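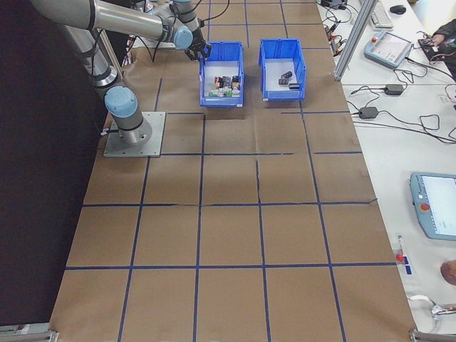

I'm looking for people who own a box of family recipe cards and would like to cook their way through a few of them with me. I run the Nustow Kitchen Project out of a rented place in Tellness, and for a while now I've been collecting the handwritten cards that live in the backs of cupboards, the ones with grease on the corners and "bake till done" as the only instruction. If yours are in a heap, try my favorite way of getting a pile into shape: cover a long table in brown kraft paper, mark it off into a grid with dark blue tape, and give every kind of dish its own cell. Cakes go in one, pickles in another, and all the things made with canned soup get a couple to themselves (there are always more of those than you think!). You don't have to do any of it before you write to me, though. I love a messy box.

What I'm up to

I'm putting together a book about how home recipes change when they get passed along. My grandmother's card for raisin bread calls for a "medium" amount of lard. My mother's copy says butter, and leaves out the raisins because my uncle picked them out. By the time it got to me it was a plain loaf with cinnamon that everybody still called raisin bread. I want more stories like that one, and I want to taste the results, and there's only so much bread I can get through by myself.

So this fall I'm gathering a group of home cooks to bring their cards, pick a few recipes, make them at home and then come tell the rest of us how it went.

Who I'd love to hear from

You don't need to be a good cook. I'd say that twice if I had the room. Some of the best talks I've had on this subject were with people who had never made a single thing out of the box they inherited and felt a bit guilty about it. You do need to be 18 or older, have cards or a notebook with at least a handful of handwritten recipes in it, and have the use of a working stove and oven. You should also be able to get to Tellness for the two group sessions.

I'm especially short on people whose cards are in a language other than English, or in two languages at once, with the ingredients in one and the grumbling in the other. Community cookbooks with notes in the margins count too. So do recipes on the backs of envelopes, bank slips, and cereal boxes. Recipes you printed off the internet don't count, unless somebody has scribbled all over them, in which case bring them along and we'll argue about it.

Diets are fine. If you don't eat meat or can't have wheat, tell me when you write, and pick recipes that suit you or change them so they do. Changing them is half the fun, and it's what the book is about anyway.

What you'd be doing

First session: you bring your box and we go through it together as a group. Everyone lays their cards out, reads a few aloud, and chooses four to cook. I'll scan those four while you have coffee and you take the originals home the same day. I don't keep anybody's cards overnight, ever.

Then you've got a month to cook. Make the four recipes in any order, for anyone you like. For each one I'd ask you to keep kitchen notes as you go: what the card left out, what you had to guess, what you swapped, what the people at the table said. Write them by hand, type them, or talk into your phone while you stir. I type up the voice ones myself and I'm used to hearing water running.

Please don't fix your notes afterward to make it sound like it all went well. If the custard split, I want to hear about the custard.

Second session: we all come back with one dish, eat, and compare. I'll record the talk so I can quote from it (sound only, no video). Bring a container with a lid, because you will be sent home with food.

In between there are no meetings and no homework besides the cooking. I'll send one message halfway through to see if you've hit a snag. If your card says "oleo" or "a No. 2 can" or "moderate oven" and you're stuck, write to me any time. I have a whole shelf of old cookbooks and I enjoy looking this stuff up far too much.

The money part

You get $300 for the whole thing, half at the first session and half at the second. That's meant to cover both your time and your groceries, so please don't pick four recipes that all call for crab. If you have to drop out partway through, you keep the first half and there are no hard feelings.

Parking is free behind the building, and the bus stops at the corner. There are no stairs at the entrance. The restroom is on the same floor.

What happens to your recipes

They stay yours. I'll ask you to sign a one-page form, in normal words, that lets me print the recipes you cooked and parts of your notes. You can use your full name, your first name, or a made-up one. If there's a card your family would rather keep private, leave it at home or tell me to skip it. I know some people are fierce about their fudge. You'll see your pages before they go anywhere and you can ask for changes, and everyone who finishes gets a copy of the book when it's printed. I'm hoping for next July, but I've been wrong about that kind of thing before, so don't promise it to anyone as a birthday present.

How to get in

Write me a short note by 20 September 2022 and tell me:

Where your cards came from, as far as you know
One recipe in the box you're curious about, or scared of
Anything you can't or won't eat
The best way to reach you

A photo of one card is nice to have, but I can do without. Mail your note to Nustow Kitchen Project, 414 Baumgart Street, Tellness, or drop it through the slot in the front door. It sticks, so give it a shove.

I'll answer everybody, including the people I can't fit in this time. If the group fills up I'll ask whether you'd like to be first in line for the spring one, which will be mostly baking. And if you have a friend with a good box and no patience for cooking, feel free to team up and come as a pair. One of you brings the cards, the other brings the apron, and you split the money however you want.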